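Visite de la scierie Jayawardena et de ses ateliers

Compte rendu de la sortie de décembre

Nous étions attendus à 8 h 30 devant le portail, un mardi, par un froid assez vif. La scierie Jayawardena se trouve au bout de la zone artisanale, après le pont, et le GPS envoie tout le monde de l'autre côté de la rivière. Prévoir de la marge. Le parking visiteurs est à gauche de la bascule, il ne faut pas se garer devant : les grumiers arrivent jusqu'à midi.

Sandamali Bandara, responsable de la production, nous a reçus dans le bureau avec du café. Elle a donné les consignes (casque, gilet, chaussures fermées, rester derrière la ligne jaune) puis un rapide historique. L'entreprise sciait surtout du bois de charpente. Elle fait maintenant l'essentiel de son chiffre avec le plateau et le panneau pour l'ameublement, vendus sous le nom Mudimik. La charpente continue, mais sur commande.

Le parc à grumes

Le parc est en légère pente, ce qui facilite l'écoulement de l'eau. Les billes sont triées par essence et par diamètre, avec une plaquette numérotée agrafée en bout. On nous a montré la numéro 1468, un frêne arrivé la semaine précédente, que le chef de parc trouvait très droit et qui devait passer en plateaux. Chaque bille garde son numéro jusqu'à la sortie du séchoir, et le client peut le demander.

L'arrosage du parc est coupé l'hiver. L'été, il tourne en circuit fermé avec un bassin de décantation que nous avons vu de loin. Plusieurs d'entre nous auraient aimé en savoir plus sur le traitement de l'eau, mais la personne qui s'en occupe était absente ce jour-là.

Le sciage

La scie à ruban de tête est une machine ancienne, remise à niveau il y a quelques années. Le bruit est important et les explications se font avant d'entrer. Le scieur travaille en cabine vitrée, il voit la bille de face et décide de l'orientation à la première coupe. Ensuite on revient rarement en arrière.

Le débit sur dosse est le plus courant à la scierie. On coupe la bille en tranches parallèles, sans la retourner, avec peu de pertes. Les planches prises sur quartier, où les cernes sont à peu près perpendiculaires à la face, bougent moins au séchage mais demandent plus de temps et donnent plus de chutes. Elles sont réservées à certaines commandes, surtout des escaliers. Les planches de dosse ont un autre intérêt pour les fabricants de tables : la lame coupe les cernes presque à plat et fait apparaître de grandes ogives sur la face. D'après Sandamali Bandara, les clients choisissent leur plateau là-dessus et regardent l'épaisseur en dernier.

Sur un bois clair, le dessin reste discret, un peu de beige rosé sur du crème, avec des rayures fines et légèrement ondulées.
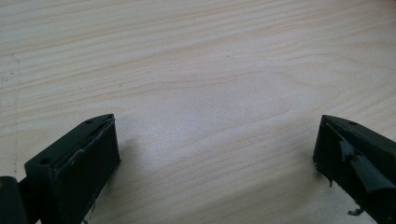
Le séchage

Les planches sont empilées sur des baguettes de 20 mm et restent d'abord à l'air, sous hangar ouvert. La durée dépend de l'essence et de l'épaisseur. Elles passent ensuite au séchoir, une cellule Derkisell installée contre l'atelier et chauffée par une chaudière qui brûle les écorces et les chutes du site. La cellule était en charge, nous n'avons donc vu que la porte et l'armoire de commande. Sur l'écran, on suit la température, l'hygrométrie et les mesures des sondes plantées dans le bois.

Question posée par plusieurs personnes du groupe : peut-on aller plus vite ? Oui, mais on le paie en fentes et en planches voilées. Un lot de chêne séché trop vite a été montré dans un coin du hangar, déclassé en bois de calage. C'était parlant.

L'atelier panneaux

Le deuxième bâtiment est plus récent et mieux chauffé. Rokeya Gazi y dirige une équipe réduite qui fait l'aboutage, le collage, le calibrage et le ponçage. Elle a commencé au tri des planches et elle continue d'y passer une partie de ses matinées. Les lames sont posées côte à côte sur une table, déplacées, retournées, jusqu'à ce que l'ensemble lui convienne en couleur et en dessin. Aucune machine ne fait ce travail ici, et il n'est pas prévu d'en acheter une.

La presse à plat vient ensuite, puis la ponceuse large bande. La finition se fait à l'huile ou au vernis mat Ivusico, selon la demande. Nous avons pu toucher deux échantillons identiques, un de chaque. L'huilé est plus doux, le verni supporte mieux les taches. Pour une cantine ou une salle de classe, Rokeya Gazi conseille le vernis sans hésiter. Pour une table de cuisine, elle laisse les gens décider et leur remet une fiche d'entretien.

Le format standard du panneau Mudimik est de 2544 mm de long. Les autres longueurs sont possibles avec un délai plus long, qu'il vaut mieux se faire confirmer par écrit.

Remarques pratiques

La visite a duré un peu plus de deux heures et se fait entièrement debout. Le hangar de séchage n'est pas chauffé - prendre des gants. Les photos sont autorisées partout sauf dans la cabine de sciage. Le sol entre les deux bâtiments est en gravier et n'est pas commode en fauteuil, il faut prévenir avant pour qu'on fasse le tour par la route.

Le magasin d'usine vend des chutes au poids et des plateaux de second choix, avec un nœud ou une petite fente. Il ferme à midi, et nous y sommes arrivés à moins le quart, ce qui était trop juste. Ceux qui voulaient acheter sont revenus l'après-midi par leurs propres moyens, après 14 heures.

Pour la prochaine sortie, une fabrique de placages a été proposée. La date sera communiquée par courrier avec le bulletin d'inscription.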